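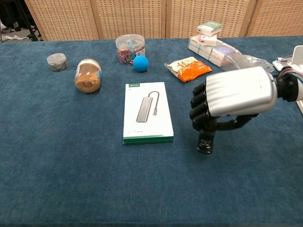

### 3.2 Small belongings and the containers people choose for them

By the time we reached the second stage of the Tesmont study, we had already spent a good many afternoons talking with people about their wardrobes and kitchen cupboards, and we had begun to notice that the conversation always drifted, sooner or later, to the little things. Large belongings have their places more or less decided for them – a coat goes where coats go – but a handful of screws, a few binder clips or half a bag of something to nibble on can live almost anywhere in a home, and often does. We therefore gave this stage over entirely to small goods and the jars, boxes and bags that hold them.

Each household received a table covered with a plain cloth and was asked to bring out whatever had been sitting without a settled home. We asked for no particular kind of object, and we are glad we did not, for the mixtures were far richer than any list we might have drawn up ourselves. Figure 4 shows one such table, with hardware in a small clear jar, binder clips in a round clear container, a blue rubber ball beside them, and a USB hub box lying flat toward the front.

**Figure 4.** Mixed small goods on a blue felt cloth, in jars, boxes and bags.

Across the 75 households that took part, we recorded 1,208 items or filled containers, a jar of screws being entered once and not screw by screw. Of these, 698 were in some kind of container when they came to the table, whether it was the packaging they were sold in or something the household had picked out for them. The remainder were loose. We kept original packaging and chosen containers apart in our notes, and we would encourage anyone repeating the work to do the same, as the two turned out to carry quite different feelings for the people who owned them.

Chosen containers were spoken of with real fondness. People remembered where a jar had come from and what had been in it before, and several told us they had kept a jar for months before finding the right thing to put inside. Clear plastic and glass were the great favorites. The reason we heard most was simply that one can see what is in there without opening anything, although one participant pointed out, quite fairly, that a clear jar of brown sugar and a clear jar of breadcrumbs will fool a tired cook at the end of the day. Labels were welcome in principle and rather rare in practice, and kitchen goods were labeled more often than hardware.

Original packaging was another matter. Flat product boxes were kept for years, sometimes long after the item inside had gone into daily use, and people were a little shy when we asked about them. Some had a return or a resale in mind. Others liked how neatly the boxes stacked, and we must admit that a tidy pile of white boxes does give a shelf a calm sort of look. Bags fared worst of all. A snack bag or a thin plastic bag will not stand up or stack, and it slides under whatever is next to it, so that it tends to be found last when the table is cleared.

We then asked participants to sort everything on the cloth in any way that made sense to them, talking aloud as they went. We followed the coding scheme from the Annan pilot, with two small changes: food was given its own group from the start, and toys were no longer folded in with "leisure." Most households settled on sorting by room. In 8 of them, however, people sorted by container instead, putting all the jars together and all the boxes together whatever they held, and these participants were among the quickest to finish and the most pleased with their work. We had not expected this, and it sent us back to our earlier interviews, where we found the same habit mentioned in passing by people describing their pantries.

Round objects deserve a word of their own. A ball has no flat side, belongs to no stack and resists being put in a row, and it was often the last thing left on the cloth once everything else had been grouped. A few people tucked it against a heavier container to keep it still while they worked – a sensible arrangement, though it sometimes became permanent, and the ball was then carried off to the shelf along with its neighbor.

Notes from every session were entered in Flivow on the same day, while our memories were fresh, and checked against the Cerus item list before any grouping was compared between households. Where a participant's own name for an object differed from the list, we kept both. The participants' words were nearly always the more useful of the two, and we draw on them in the next section, where we turn from the table to the shelf.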